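Last updated: November

In praise of the paper pile

I want to make a case for getting all your cards and envelopes out at once and putting them on the floor. On the floor, mind, where you can see the lot. I have held this opinion for years and been teased for it by tidier people, and after this autumn I hold it more firmly than ever.

I started writing letters again properly in my thirties, and like most people who take up post as a pleasure I ended up with far more paper than friends. Greeting cards, notelets, pads with borders, odd envelopes left over from sets whose cards went years ago. For a long while I kept it all in a concertina file with tabs. Birthday, Thank You, Sympathy, Blank. It was a lovely file and I sent almost nothing out of it. I would open Birthday, find the same card at the front that had been there the last time, think "no, not quite her", and shut it again.

The trouble with a file is that it asks you to know what you want before you've looked. Choosing a card doesn't work like that, at least for me. I have a person in my head and a vague feeling about them, and I need the paper to meet me halfway!

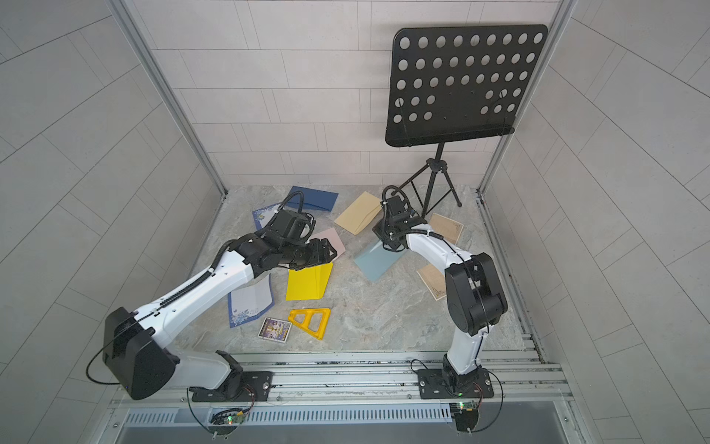 Colour is where I always begin, and it's the thing a file hides best. Shut away on edge, one card is much like the next. Spread them out and you find yourself thinking in pairs straight away: what would go in that, what would sit well against this. I'm a great believer in the mismatched envelope, and I never would have been if I'd kept to sets. Put pink near yellow, the way they are on the marble, and you get a summer birthday for a child or for anyone who likes cake. Set a light blue sheet a little way off and you have something quieter, good for a long letter to someone who has been poorly. And I have a great weakness for decorated writing paper, the sort with a navy border, a white centre and a floral print, because it makes even a dull page about the boiler feel like an occasion. A dark navy folder or envelope near it is as good a match as any you could buy ready-made, and you'd only spot it with both of them lying flat.

The usual objection is that it makes a mess. Well, yes, it does. But it's a mess that lasts an hour, and the file was a mess that lasted years, it just had tabs on. My friend Elīna Dzene, who taught me most of what I know about letter writing and who once sent me 64 postcards in a single year, has never owned a stationery box with compartments. She keeps everything in a drawer, loose, and tips the drawer out on the rug when she sits down to write. I used to think this was carelessness. Then I noticed that her cards were always right. There was never a robin in March.

The other objection is that card gets damaged on a floor, and I'll give some ground there. Sweep first. Keep tea up on a table. I wouldn't do it on carpet that sheds, and I wouldn't do it anywhere near a dog. A hard, smooth floor is best, and stone is a joy for it, though it's cold to sit on in November, so take a cushion. Bring a lamp down low if the evening has drawn in - you want to see a foil print catch the light, and you want to know whether that cream is really cream.

Let them overlap, too. I know the temptation is to lay them out in rows like a shop, and I did that for my first few goes. Rows make you choose in order, left to right, and you get bored by the second line. When one card is half under another you have to lift things, turn them round, open them, and by then it's in your hand and you're halfway to writing it. I must have moved the same Prarnwood notelet six times last winter before I picked it up and realised who it was for.

It's also the only way I've found to be fair to the jokey ones. I used to be a snob about funny cards. My local shop, Hallura, has two spinners of them by the door, and I would walk past both on my way to the serious paper at the back. But a joke card on its own in a file marked Humour is a sad thing, and the same card lying among plain pastels is a treat. It looks like the one guest who has dressed up.
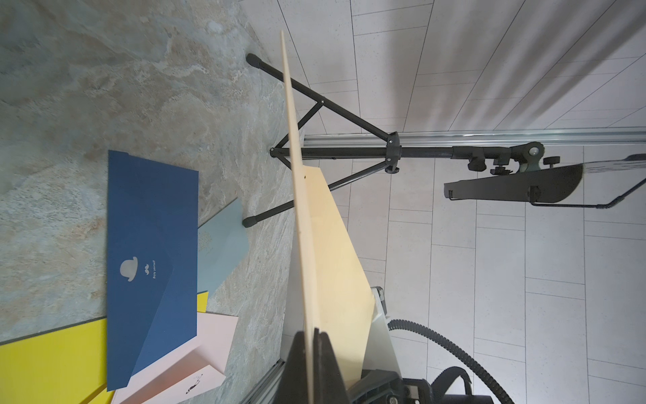 What the small print does

I've come round completely to cards that say very little. A bowler hat, a small moustache and "Enjoy yourself" in little white letters on dark blue: what more does an uncle need? There is acres of room left for you. The cards I find hardest to send are the ones with a verse inside, because the verse has already said everything, and rather more warmly than I'd have dared, and all that's left is to sign underneath like somebody witnessing a will.

The same goes for small drawings. A little black line figure near the bottom of a pink card, or a faint speckled gold print in one corner of a pale blue one, gives you something to start from and then gets out of the way. I often begin a letter by saying something about the picture. It's a cheap trick and it works every time.

If you want to try this, please don't go out and buy anything first. Get out what you have. I'd be amazed if there weren't a Brotadum envelope at the back of a drawer, or half a pad of that nice Uibo paper somebody gave you and you were saving. Stop saving it! I saved a pad from the year 2000 until the gum on the edge gave up and the sheets fell out in my lap, and I've since used every one of them for shopping lists and short notes to the neighbours, who seem pleased enough.

Then pick two cards. Two is plenty for an evening. Write them there and then, on a tray on your knees if you must, and put the stamps on before you clear the rest away.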